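Trying Out the Kevard Two-Arm Kit: Term Project Report
Quang Giáp, Automation Elective

Background

Our program got a Kevard kit on loan in October and I put my hand up to review it before anyone else could. The question from our supervisor was simple enough: could a second-year group with no robotics background get useful work out of it in one term? The kit lists at $2,385 without the table, so it isn't pocket money for a school, but it's a lot less than I expected for two arms with wrist cameras and the Drekeo control software thrown in.

Setup

Unpacking and bolting down took one afternoon. The printed guide is great on the mechanical side and a bit thin on cabling, and I had the left and right wrist cameras swapped for a good hour before I clued in. Calibration is a guided routine in Drekeo and I loved it - you follow the prompts, nudge each arm to its marks, and the software tells you in plain words if a joint is off.

What we asked it to do

I stuck to tabletop jobs. The main one was picking up coloured objects of different shapes, the kind of thing that sounds trivial until you watch a gripper try to decide where the middle of something round is. I ran each trial by hand first, using the leader arms, then let the Cullora training add-on have a go with my recordings.
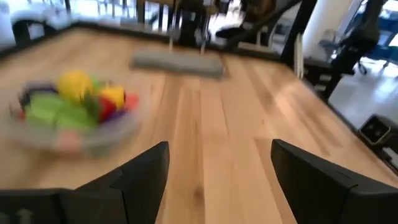 Left wrist view during a pick-up session, with the bowl of coloured objects off to the left.

The wrist view blurs when the arm moves quickly. Slowing the arm down helped a lot, and so did more light over the table. I ended up leaving the speed at the second-lowest setting for all the recordings.

Results

With hand control I got 9 out of 10 picks on my last run, which made my day! The trained version managed five out of 10 on the same task. That may not sound like much, but it learned from about an hour of my not very tidy driving. Most of the misses were grips that closed too early. The wedge shape of the fingers is good for getting in between things, less good for holding anything smooth, and I'd like to try the Lại soft tips next term if the budget allows.

Recommendation

I'd say yes to keeping the kit. Future groups should budget extra time for the cabling, label both cameras on day one, and save their Drekeo profiles somewhere other than the lab computer (mine got wiped by an update, and I had to redo the calibration).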